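Re: [zelto-users] chunk length and the pause between chunks

Bahman Soltani wrote:
> We see a pause at every chunk boundary on both arms. The policy
> returns 12 actions and then the follower sits until the next
> inference call comes back. Is this the planner or the driver?
> Logs are from the Nistholm bench.

Neither, as far as I can tell. I went through your log and the wait is in the client. In Zelto 2 the action queue is blocking by default, so the next request goes out only after the last action has been sent to the arms. Set the queue to prefetch and the request goes out while there are still actions left to run.

We had the same thing on the backpack and books task. Both arms work close together there, so a stall on one side holds up the other.
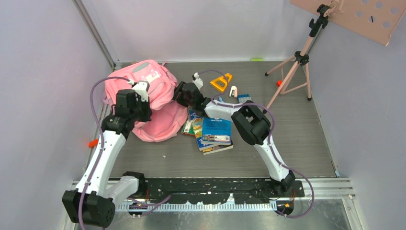
Left gripper on the backpack, right gripper over the books.

With prefetch on, you also have to decide what to do with old actions when a new chunk arrives. Jovance drops them, and that gave us a visible jerk at the join. I now blend the overlap in the Tehrani branch, one weight per step, same weights for both arms. The patch is small and touches only the queue code. Commit 387 has it, plus a test that replays a recorded episode.

Please keep the two arms on one clock. I tried separate queues in December and they drifted apart over a long episode.
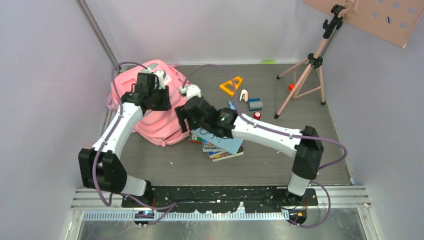

Does the blend need a retrained policy?
The blend runs after inference, so your existing checkpoints work as they are.

One more thing from your log: the client timeout is set to 700 ms. I would leave that alone until prefetch is working, then lower it. If you still see the pause after that, send me the client log with timestamps turned on.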